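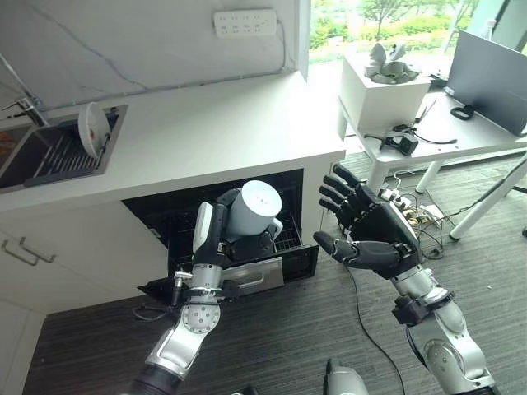

Left arm on the mug at the dishwasher drawer, five-finger hand on the right arm.

Gripper or hand for dishwasher unloading?

Posted by Nathalie Groen

Trying to pick one end effector for both arms before November. Right now it's mixed – Wadent gripper on the left, Gurex hand on the right. Task is mugs and bowls out of a pull-out drawer with a wire rack. Gripper wins on mugs so far, 6 clean picks in a row. Hand took nearly 4 times as long and kept bumping the rack with the thumb. But it did better on bowls lying flat. Is it worth tuning the hand or do I just buy a second gripper? Same controller for both, if that matters. Wrist cables are a pain on both sides too.

Jeanine Timmermans

Second gripper. We ran the Gurex hand for 3 months on cups and the fingers drift, you end up recalibrating every morning. For mugs come in from the side opposite the handle, pads on the outside wall, lift straight up untill you clear the rack, then rotate. Don't try for the handle at all. Bowls – stand them on edge if you get a say in loading, then the gripper can pinch the rim. Slow the last bit of the approach way down. For the cables, leave a loop at the wrist and run the wrist end to end by hand before you tie anything. I zip tied mine too tight and killed a connector.

lornov_fan

depends on your budget. hand is more fun imo. we have the Lornov one at work and its fine on plates, havent tried mugs. check the grip force setting, default was way too high on ours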